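1/ Notes on storing hand-dyed wool yarn through a winter, because several people asked after the last batch from Çetinkaya sold out. This covers skeins and hanks only. Fabric is a separate subject and I'm not qualified.

2/ Definitions first. A skein here means a loose loop of yarn, tied in a few places and twisted on itself. A ball is wound. A cake is wound on a ball winder and has flat ends. These behave differently in storage and people mix the words up, including on labels.

3/ Yarn wound under tension stays stretched. Leave a tight cake for a year, knit it, wash it, and the fabric shrinks back more than your swatch said it would. Store as skeins. Wind when you're ready to cast on.

4/ If you must wind early, wind twice. The second pass comes off the first cake with almost no drag and ends up noticeably looser. Şükran Çetinkaya does this with everything she sends to Nuvari for their kits and I have copied her since.

5/ Hanging versus laying flat. Hanging is fine for drying and for short storage. For months at a time, a heavy skein on one narrow support gets a crease at the contact point. The crease relaxes in a wash but it will annoy you while winding.

6/ So the support matters. Thicker is better. A thick round peg spreads the load over more of the loop than a thin dowel does. Bare wood is acceptable if it's sanded properly. Run an old pair of tights over it. If the tights catch, the yarn will catch.

7/
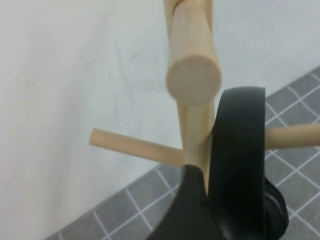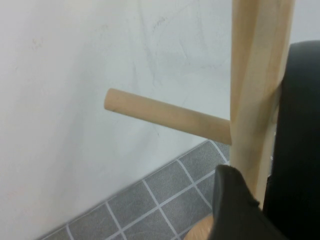 8/ Never weight a skein while drying unless the dyer says to. Weighting straightens the kinks and makes a nicer photo, but it takes out the bounce and you only get it back at the next wash. Rostyslav Didenko disagrees with me on this for singles yarn. He may be right for singles yarn.

9/ Damp. Wool takes up a lot of water from the air before it feels wet to the hand. A cheap humidity gauge in the cupboard is worth having. I start moving things when it reads high for a full week. One bad day after laundry means nothing.

10/ Exterior walls are the usual problem in older apartments. The wall is colder than the room, air behind a full shelf doesn't move, and the back row gets musty first. Leave a gap of a hand's width. Check the back row, not the front one.

11/ Plastic bins: fine if the yarn goes in fully dry. Not fine if it goes in "dry enough." I give a washed 100-gram skein 5 days indoors in January with the heating on, and longer if the ties are tight. The yarn under the ties dries last. Pinch there.

12/ Light. Acid dyes on wool hold up reasonably well, but turquoises and some pinks will shift on an open shelf near a window. The damage shows as a pale band on the outside of the twist. Untwist and retwist the other way and you have two pale bands.

13/ Moths. Cedar and lavender smell nice. I would not rely on either. Clean yarn, closed containers, and regular disturbance do most of the work. Larvae like dark places that stay still, so take everything out and shake it twice a season.

14/ Freezing works if it's cold enough and long enough. Bag the yarn, press the air out, freeze for two weeks, let it come back to room temperature unopened, then open it. Opening it cold puts condensation straight on the wool.

15/ Sticky traps tell you whether you have a problem. They do not fix one. They catch males only. Replace them when the packet says to, even if they're empty.

16/ Labels. Write on the label: fiber, yardage, dye lot, date washed. Put the label on a cotton tie through the loop, not a pin. I have some 700 meters of a gray from Pelska with no dye lot on it and I can't buy more to match, so it is now going to be socks.

17/ If you have two lots of the same color, store them together but tied separately. Alternate skeins every two rows when you knit. Orhun Bozkurt skips this and claims it never shows. I have seen the cardigan. It shows.

18/ On twisting for storage: enough twist that the skein folds on itself and holds, and no more. A very hard twist looks tidy in a shop. After six months it leaves a wave in the yarn that makes the first rows look uneven.

19/ Reply to a question from Marcus Halvorsen: yes, superwash follows the same rules, with one difference. It stretches more when wet, so support the whole skein with both hands when lifting it out of the basin. Do not lift it by one end.

20/ Second question, about the Skornolden lopi-type wool: it is unspun, or close to it, and comes in plates. Leave it in plates. Stack them flat, 5 high at most, and don't hang them at all.

21/ Cotton and linen I will do another time – the damp rules carry over, the moth rules mostly don't. Silk blends go with wool for everything above except light, where you should be stricter.

22/ Correction to 14: two weeks assumes a chest freezer or similar. The small compartment at the top of a fridge usually isn't cold enough. Thanks to Yavuz Yaman for catching it.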